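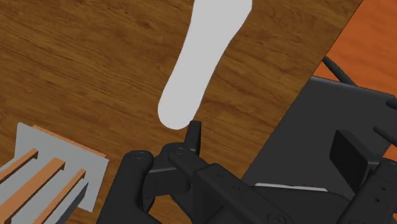 Peat is dead plant matter that has failed to rot. On the Anthorpe levels it built up under standing water, where oxygen moves too slowly for most of the microbes that break down stems and roots, and it stayed there until the land was drained for pasture in 1827. Drainage lets air into the pores, the microbes go to work, and the carbon leaves as carbon dioxide. Plant carbon can be kept from decay at either end of the moisture range. The wood of the tabletop, with its darker streaks and knots, is the same sort of material as the buried alder and willow that turn up in Anthorpe ditches, and indoor wood lasts by staying dry. Peat lasts by staying wet. Drained peat sits between the two and gets neither kind of protection.

The levels cover 2,441 acres, nearly all of it in grass. The ground has dropped far enough since drainage that the main river now runs above the fields between banks, and water has to be pumped up to reach it. Part of that drop is compaction, which happens early and releases little gas. The rest is oxidation, which continues for as long as there is peat above the water table. Separating the two is the first problem for anyone who wants to put a figure on emissions, and older surveys give little help. They record the height of the surface and say nothing of its density.

Shobha Raju, a hydrologist who runs the monitoring work at Anthorpe, treats the depth of the water table as the main control. Where it stands close to the surface for most of the year, carbon dioxide losses are small. As it falls, losses rise, first steeply and then more slowly, until the peat below is either too dense or too poor to add much. "People ask me for the emission rate of the site," Raju says. "There isn't one. There is a rate for a given depth in a given week, and the depth moves."

It moves more than it used to. Warmer summers pull more water out of the grass, and the dry spells between rains have lengthened. A ditch kept at a fixed level does little for the middle of a field, where the water table sags between one ditch and the next. In winter the same profile reverses and the middle of the field stands higher than the edges. A single well beside a ditch misses both effects, and for many years a single well beside a ditch was all the levels had.

Methane complicates the accounts. Peat that is flooded above the surface gives off little carbon dioxide but can give off a good deal of methane, which traps far more heat per ton and breaks down sooner in the air. The aim at Anthorpe is therefore a water table just below ground, with a thin layer of aerated peat on top in which other microbes consume methane on its way up. The target depth is 4 inches. Holding it across uneven ground is a matter of weirs, and the weirs on the Tindar drain were built to get rid of water.
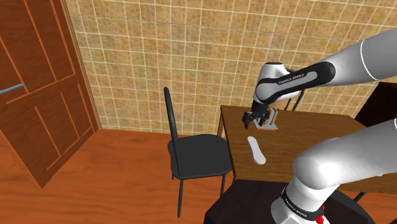 Rebuilding them began on Oct 29, 2021, with the block of fields nearest the pumping station. Each old board weir was replaced by a tilting gate that can be set in small steps. Sreekumar Joseph, the engineer in charge, had expected the gates to be the hard part. The trouble came from the banks. Dry peat cracks, and some of the cracks ran the full width of the bank, so that water held back by a gate simply went past it. The cure was a trench along the crest filled with wet, well-rotted peat dug from the field side and pressed down with the bucket of an excavator. Clay would have sealed faster, but it had to come from outside the levels, and the access track would not carry the trucks.

Gas is measured in two ways. Closed chambers are set over collars in the turf, and the change in concentration under the lid gives the flux for that patch. The method is cheap and picks out differences between a ditch edge and a field center, but it samples a small area for a short time, and it disturbs the ground if whoever carries the chamber steps too close to the collar. Boards have been laid beside the plots for this reason. The second method uses a mast with a fast gas analyzer and a wind sensor, and works out the flux from the way the two signals vary together. It runs day and night and covers several fields at once. It fails in still air, which on the levels means many summer nights, and the gaps have to be filled from a model.

Sharada Amin, who processes the mast data, considers the gap filling to be the largest source of doubt in the yearly totals. Respiration continues at night and photosynthesis does not, so a record that loses its nights will make the land look better than it is. Her group rejects any half hour in which the air is not mixing well enough, then fits the remainder against soil temperature and water depth. A warm January in the record caused a long argument. The fitted curve, built mostly on growing season data, gave too low a figure, and the chambers showed as much. The winter is now fitted separately.

The farmers have a narrower concern. Cattle sink in wet peat, and the hay meadows at the Toom end cannot be cut if the tractor cannot get on. Nithin Murthy grazes one of the raised blocks and has kept his herd there under an agreement that lets the water drop in late summer. He pays for it in carbon, since those are the warmest weeks. A lighter breed and wide tires would allow a shorter drop, and he has moved partway toward both. Other tenants are trying cattail and reed, which grow with their roots under water and can be pressed into building board. Clovex, the firm that buys the crop, takes it dry and baled, which leaves the grower to find a barn and a fan.

Océane Beaulieu, a soil scientist who reviewed the monitoring design, thinks the record will need 6 full years before any change in the carbon balance can be told apart from the weather. Rewetted peat does not behave at once like peat that was never drained. The top layer has lost its structure, holds less water for its volume, and swings between too wet and too dry more quickly than intact bog. Nutrients left from past fertilizer come loose when the ground is flooded and pass into the ditches, and for a time methane can run high while the plants change over. Her review recommended skimming the turf on one trial block to remove the richest layer. The block has been marked out beside the Tindar drain, and the question of where to put the spoil is still open: heaped in the air, it would lose its carbon faster than it did in the field.

Home Features Climate Land Water Energy Archive Subscribe Contact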